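冬天，去山里听一口老钟

出发前一晚我几乎没睡，兴奋得像要去春游的小学生！从山脚的特鲁鲁拉（Trurura）到山顶的钟楼，要爬500级石阶，路边的栗子树早落光了叶子，霜把每根枝条都描了一遍。走到一半我已经把围巾塞进背包，可心里痛快极了。

铸钟师约努茨·马里内斯库（Ionuț Marinescu）在门口等我们。他做这一行28年，说起话来两只手总在空中比划，好像随时要托住什么东西。楼里挂着两口钟，大的那口重900公斤，镇上的人叫它“弗拉德”（Vlad），小的叫“德鲁维斯”（Druvis），名字的来历有好几种说法，每位老人都坚持自己那一种。

“先别看，闭上眼睛听。”他说完就拉动了绳子。

我真不知道该怎么形容那一声。先是胸口一震，接着低音慢慢铺开，里面还藏着一个细细的高音，绕来绕去，过了很久才淡下去。马里内斯库告诉我，铸钟的人管这叫“尾巴”，钟壁的厚薄稍有出入，尾巴就短了、浑了。他能隔着山谷听出哪口钟是谁家铸的，我起初不信，他就随口哼出邻村那口钟的调子，准得吓人（第二天路过时我特意核对过）。

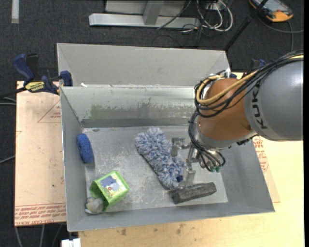

说回调音。钟铸好以后只能往下磨，磨掉的铜可补不回来，所以他每磨一阵就停下来敲一敲，听一听，有时干脆放到第二天早晨再动手，耳朵累了是会骗人的。他最得意的一口钟前后调了一个多月，至今还挂在赞德（Zander）的小教堂里，逢集市才敲。

想去的朋友，我推荐1月，雪后空气干净，钟声传得特别远。清早上山，带一壶热茶，在最后一段石阶上坐下来等整点就好。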